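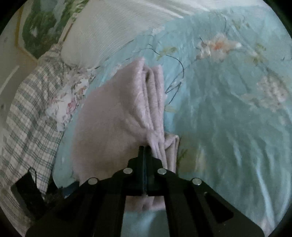
okay I've slept nine hours three nights in a row and I need to talk about linen spray and boring bedtimes. Thread!

Background: I've been a terrible sleeper since college. I tried apps, teas, a podcast of a man reading train timetables (great podcast, still awake).

Then Hằng Tạ told me to pick one wake-up time and never move it. Mine is 6:20. Even after a bad night. Even in September when it's still dark in Plutham and the bus hasn't started.

First week was rough, I won't lie. I fell asleep in the Grovley library with my face on a cookbook.

Week two – whoa. I started getting sleepy at ten. On my own! Like a toddler!

Other stuff that helped me: phone charges in the kitchen, last coffee before noon, bedroom window open a crack.

The book is the big one though. Paper, slightly dull. I'm on page 621 of a 700-page history of canals that Henrique Gouveia lent me and I have never once made it through more than 3 pages in a night. I love it so much. No idea what happened in the first half.

If you wake up in the night, get up and sit somewhere dim for 20 minutes. I thought this was nonsense and now I do it every time.

Oh and the linen spray! Lavender, from the market. Might do nothing at all – smells amazing.

Tell me your dullest books please, I run out of canals soon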